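3/28/24
Drirkier's article swears that 14 minutes a day of putting things in a row will calm me down. I doubt it.

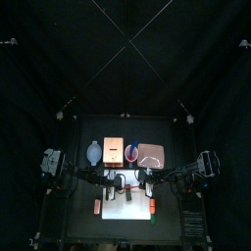

Got the pink cup and the wooden box out anyway. Jeltiva wants 48 for a set of tidy boxes – no thanks, I said the same in February.
The red scoop is a good one, I'll admit, with a proper ring on the handle. Whether it needs a place of its own is another matter.

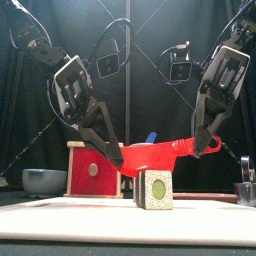

Not calm yet. Will give it until the weekend, then back to the old heap. 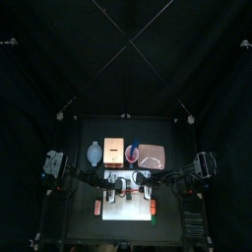
Wooden box with the slot, next to the light blue container.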